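Week 6 notes: the doorway failure (read before lab)

Hi all. I said in lecture that I'd write up the doorway business properly, so here are the notes, a bit longer than I planned. Bring them to lab, because the second half is what you'll be working from.

Quick recap for anyone who missed it. We've been using the Musia simulator to run a wheeled indoor robot through furnished apartments. The robot's navigation code is Cludex, the same stack you set up in week 2. The job is simple to say: start in one room, drive to a goal in another, don't hit anything. The apartment for this unit is the one called Yilma in your scene folder, and the doorway I care about is the one between the hall and the bright room with the dark counter.

I ran 158 episodes through that door with the default settings. I was expecting a boring table I could put on a slide. What I got was 50 failures, and almost all of them happened in the same little patch of floor!
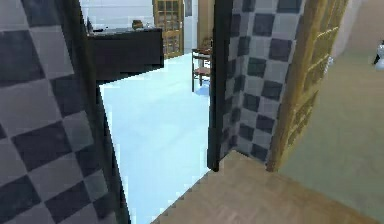

So what does a failure look like in the log? The robot plans a nice clean path, drives up to the opening, slows down, and then starts turning left and right in place. It does this until the recovery behavior kicks in, backs up a little, tries again, and gets stuck the same way. After the third recovery Cludex gives up and writes GOAL_UNREACHABLE. If you only read the last line of the log you'd think the door was shut. Please don't only read the last line of the log. I did that for a whole afternoon and I'm still annoyed with myself.

My first guess was the open door. A door leaf that swings toward the robot takes up space, and thin things seen edge-on are a classic problem for depth-based mapping. I widened the search, turned up the resolution of the map near the leaf, and reran the set. Same patch of floor, same dance. The leaf was in the map the entire time, right where it should be. That was a wrong turn, but I want you to see it, because your lab reports always leave the wrong turns out and then I can't tell what you tested.

Second guess: the checkered tile on the walls beside the opening. This one was closer. Cludex corrects its wheel odometry by matching visual features from one camera frame to the next. Give it a repeating pattern of light and dark squares at a steep angle and every corner looks like every other corner. The matcher is perfectly happy to pair a corner with the one next to it. It reports a great match score, too, which is the nasty part (lots of matches, all agreeing with each other, all off by one tile). The pose estimate jumps sideways by the width of a tile. Now the robot believes it's lined up with the door jamb, the planner says stop, the robot turns to line up again, the matcher slips back the other way, and round we go.

This has a name, perceptual aliasing, and it's on the reading list. Two places that are different look the same to the sensor. People mostly talk about it at building scale, long hotel corridors and so on. I like this case because it happens within the width of a single doorway.

But here's the thing that bugged me. If tile was the whole story, why did the other 108 runs get through? Same tile, same door. I went back and sorted the runs by approach angle, and the failures bunched up on the shallow approaches, where the tiled wall takes up a big share of the view and there's not much else to hold on to. Come at the door straight on and the camera picks up furniture in the next room. A chair with thin legs, a cabinet with small panes, whatever, it's messy and it's distinctive enough (though do keep an eye on those panes, a grid is a grid). The floor in there is no help at all. It's pale and smooth, and the matcher finds next to nothing on it.

So the fault needs two things together: a repeating texture that fills the view, and nothing better to compete with it. Take away either one and you get through.

Now the safety part, and this is the reason I'm spending a whole week on it. In Musia the robot spins around, gives up, and I lose a minute of compute. On a real machine, a pose that's off by a tile next to a door jamb means the robot is driving on a wrong idea of where its own body is. The bump sensor isn't a plan. Neither is the recovery behavior! Look at what recovery does here: it drives backward, using the same bad pose that caused the trouble, in a direction with no camera on it. I found two runs where it backed into the wall of the hall and the log called the recovery a success. A recovery routine that trusts the thing that just broke is a hazard, and I'd like you to be suspicious of it from now on.

What I changed, in the order I changed it:

1. Rejected any visual correction that disagrees with the wheels by more than the set limit over one frame. The default limit was 70 percent of the distance traveled, and that's huge.
2. Added a check for repeated matches. If the second-best match is nearly as good as the best, throw both away.
3. Made recovery stop and hold still when steps 1 or 2 have fired recently. No backing up blind.
4. Changed the log message, so that a lost pose says it's a lost pose.

Step 2 did most of the work on the spinning. Step 3 didn't improve the success rate at all and I'd still put it in first if I were starting over.

For lab, you'll take the unmodified Cludex config and a different apartment, Pukarley, which has its own trouble spot. I'm not telling you where. Run your set, sort the failures before you form an opinion, and keep a list of every guess including the bad ones. Change one setting at a time. If you change three things and it starts working, you've learned very little and I'll ask you about it.

Your write-up should have the failure patch marked on the floor plan, one log excerpt from a failed run with your notes beside it, and a paragraph on what the same fault would do on hardware with a person standing nearby. Two pages is fine.

Oh, and the random seed in the config file is fixed. Leave it fixed for the first set, then change it and see if your trouble spot stays put. If it wanders off, come find me in office hours and bring the logs.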